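Yiğit Dönmez
September 5, 2024

Season preview thread for the Helladberg women's side, first home game tonight against Brotangate, puck drop half seven. I've been to most of the open sessions and three of the four warm-up games, so I'll put down what I've seen and what I'm expecting. Long one.

12 replies 57 likes

Start with the goalie, as that's what most of you have asked me. Nermin Yalçınkaya gets the start. She faced 201 shots over the warm-up games she dressed for and looked calmer in each one. Her rebound control off the left pad is still a bit loose. Brotangate will shoot low from the wall on purpose, they did it all last season.

4 replies 31 likes

The back-up situation isn't settled. The club wanted a second goalie signed by June and missed that. There's a junior on the bench tonight who hasn't played a senior minute. I'd expect Yalçınkaya to play every game until the first break, including the away double, and I don't like that much.

9 replies 22 likes

Defence. The top pair is the same as last year and they know each other well enough that the breakout hardly needs a call. The second pair is new. One of them came over from Özkan, shoots left, plays the right side, and gets caught when the puck is rimmed hard behind her. She's good enough on her skates to recover most of the time. Against a quicker winger she'll need help.
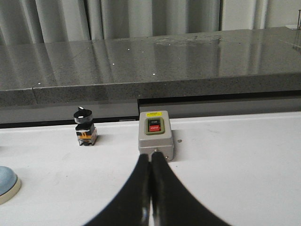
Third pair is two players who were forwards eighteen months ago. The coach likes them for the first pass. I like them less in front of their own net. In the last warm-up both of them followed the puck into the same corner and left a player alone at the back post, and that was the winning goal.

3 replies 19 likes

Up front it's better news. The first line had most of the chances in every game I watched. They're running a simple chip and chase on the right, with the centre coming in late through the slot. It worked against Sesusora twice in one period before they put a second body back.

1 reply 40 likes

The second line is where I'd like to see a change. Two passers and no shooter. They cycle nicely for half a minute, everyone in the stand enjoys it, and then it goes out over the blue line and they change. Put the number 57 on that wing and you've got someone who will let it go from the circle. She's on the fourth line at the moment and gets six or seven shifts a night.

14 replies 48 likes

Reply to a few of you: no, I don't think she's being punished for anything. Her defensive zone work is poor and the coach picks on that first. She said so herself at the supporters' evening. Fair enough, but we scored one goal at even strength in the last two games.

2 replies 15 likes

Power play. Same shape as last season, one high, two on the half walls, one down low, one in front. It's slow getting set up. The drop pass on the entry is so well known by now that teams are just standing at the blue line waiting for it. When they carried it straight in against Sesusora they were set in a few seconds and scored from the first shot. 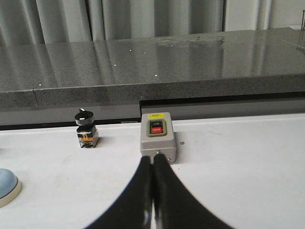

I'd also move the left half wall player up a couple of yards. She's standing so deep that the pass across has to go through two sticks. Small thing, easy to fix in one session.

0 replies 11 likes

Penalty kill has been the best part of the team. They press hard on the first touch and drop into a box if that doesn't come off. They've been blocking a lot, and I worry about the bruises by midwinter, but it's hard to argue with it while it works.

1 reply 26 likes

Brotangate then. They lost their captain in the summer and have gone younger. Quick through the middle, not very big, and they take a lot of penalties in the second period when the change is long. I watched their last friendly on the stream and they were outshot heavily and still won it. Their goalie goes down early, so shoot high.

5 replies 29 likes

Faceoffs could matter more than usual. Their new centre wins most of hers on the backhand and they go straight to a shot off it. If we lose the draw to Yalçınkaya's left, somebody has to get out to the point quickly. I'd have our first line centre take all of those, whichever line is out.

2 replies 17 likes

My lines if it was up to me: leave the first alone, 57 up to the second, the smaller of the two passers down to the third where they could do with someone to carry the puck. Fourth line stays as a checking line and plays against their top three at home, when we get last change.

8 replies 33 likes
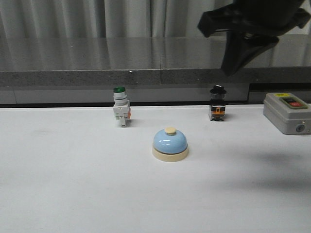 Push button, blue bell and two switches on a white table.

Practical stuff for anyone going. Doors are an hour before. The car park behind the rink is half closed for resurfacing, so use the one by the swimming baths and walk round. There are 60 seats left on the far side as of lunchtime and standing behind the goal is pay on the door. Card only at the café.

6 replies 21 likes

Attendance was 168 for the last warm-up, in a rink that felt a lot fuller than that because everyone sat at one end. Would be good to see more of you tonight. It's cold in there this early in the season, bring a coat.

3 replies 37 likes

Prediction: 3-2 to us, and close all the way through. If it goes to overtime I'd fancy us less. We've got four players I'd trust at three on three and two of those will be tired from killing penalties.

11 replies 24 likes

Correction to the post on the second pair: she shoots right and plays the left side. I had it backwards. Thanks to the three people who told me.

2 replies 9 likes

I'll post the lines from warm-up if the signal holds, and a few notes at each break. Full write-up tomorrow once I've watched the stream back.

1 reply 18 likes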